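Robots take on the fiddly end of the job at Rustach refurbishing shop

26 April 2024

If you have ever bought a second-hand office computer in Rustaston, there is a fair chance it passed across a bench at Rustach, the family-run refurbishing business on Mittal Road that has been giving tired old desktops and workstations another go for longer than most of its neighbours can remember. Since February the shop has had robot arms working alongside its 19 staff, and by all accounts the two sides are getting along rather nicely.

The arms were fitted by Musitz, an automation firm that spent most of the summer on site getting to know the work (and, we are told, the biscuit tin). They are being brought in on the close-up jobs inside an opened case, the ones that mean hours of leaning over a bench under a bright lamp. Processors and memory come first, with drives and expansion cards to follow later in the year if all goes to plan.

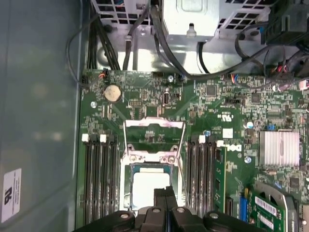
Ramesh Jaiswal has been on the benches for most of his working life and will cheerfully admit he was no fan of the idea when it was first raised over morning tea. "I thought, well, there goes my job," he said. "But my neck was that sore by the end of a shift I couldn't turn my head to reverse out of the car park, and I can't say I miss that part."

These days he spends his mornings sorting the machines as they arrive, deciding which are worth saving and which should go for parts, and his afternoons looking after one of the robot benches. When an arm stops and asks for help - and it does, more often than the brochure might have you believe - he is the one who steps in, sorts out the trouble and sets it going again.

Workshop manager Jordan Fothergill said no positions had been cut, and that hours had stayed the same under an agreement reached with staff before the first bench went in. Each person on the floor has had paid training, and those who look after a robot bench have moved up a pay grade.

"Some of our people love it and some would still sooner have a screwdriver in their hand, and that's fine, there's plenty of both to go round," she said.

The shop has 361 computers on order for local schools and community groups, with the first 195 due to go out before the end of term.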